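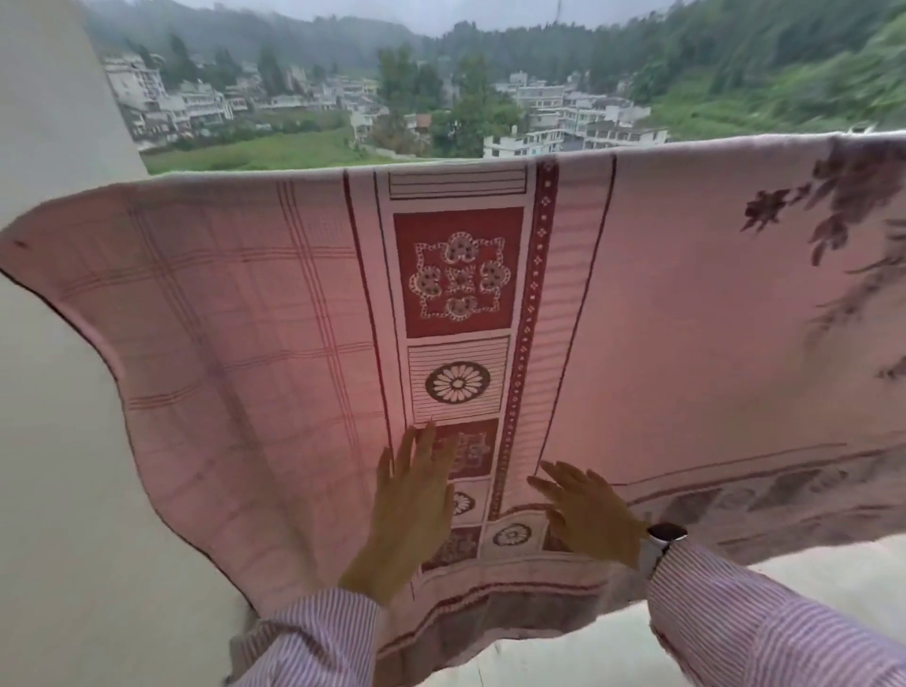

Both palms flat on the pink quilted blanket, valley behind. Head camera view.

Priya Park
Blanket week! I've been comparing two head cameras and two grippers on the job I find hardest to teach an arm, getting a big soft thing to lie flat over a ledge. Notes as I go, long thread.

Priya Park
Cameras first. The Flekon and the Nistton both clip to the same headband, so I could swap them between takes without changing how I stand. 42 takes so far, split evenly. My neck has opinions about the Flekon.

Priya Park
Cloth on a balcony is a mean test for exposure. You've got pale fabric with light coming through it, misty hills and a gray sky up top, and your own hands in the middle. I want the fingers AND the faint wrinkles AND the print. Most cameras give you two of those.

Priya Park
The Flekon wins on wrinkles, easily. It holds detail in pale pink where the Nistton goes flat and milky. I can follow a fold moving away from a fingertip on the Flekon footage, and that's pretty much the signal I'm after.

Priya Park
But the Nistton is wider! With the Flekon I kept losing a wrist every time I reached for a corner. With the Nistton I can look at the middle of the blanket and still have both sleeves in view. For two-handed work I'd take the wider view most days.

Priya Park
Pattern helps so much more than I expected. The dark red panels and those thin border lines work like a ruler printed on the cloth. When the lines bend, the cloth is bunched. My tracker loves the checked part and sulks on the plain pink.

Priya Park
Someone asked about the watch - yes, leave it on. Having it on one wrist only makes it dead easy to sort left from right when the hands cross over each other. I had a whole clever labeling step for that and deleted it.

Priya Park
OK, grippers. These runs are indoors on the bench arm, same kind of smoothing motion, smaller cloth. Contestants are the Danzer two-finger with soft pads and the stiff steel fingers I already had.

Priya Park
The Danzer weighs 427 grams on my kitchen scale with the cable bundled up. My arm carries that fine, but you feel it at full stretch. There's a little bounce at the end of each move, and I had to slow the last part of the sweep to calm it down.

Priya Park
Pinching an edge: Danzer, no contest. The pads give a bit and the hem stays put. The steel fingers either miss the hem or grab two layers, and then everything comes along for the ride.

Priya Park
Pressing flat is where both of them lose to a plain human palm. A palm spreads out. You can put it down with the fingers open, angle it, lean a little and drag. A closed gripper is a blunt stick by comparison and it plows a groove.

Priya Park
Best trick so far: turn the Danzer 90 degrees so the sides of the pads do the pushing. Much wider contact, far less plowing. It looks ridiculous and I love it.

Priya Park
Controller note for the two people who care. I moved from my old board to the Grondus in November and the force limit is finally something I can set per move. Setup took me 25 minutes, most of that hunting for the right cable. The manual has the connector table upside down, so check pin one before you plug in.

Priya Park
Where I've landed for now: Nistton on the head for anything with two hands, Flekon when I only care about the fabric, Danzer for hems, and still looking for something palm-shaped for the flat part.

Priya Park
Next up is a wide foam paddle on the steel fingers, cut from a kneeling pad. If you've tried something like it on quilted fabric, tell me what foam you used! Mine grips too well and drags the top layer.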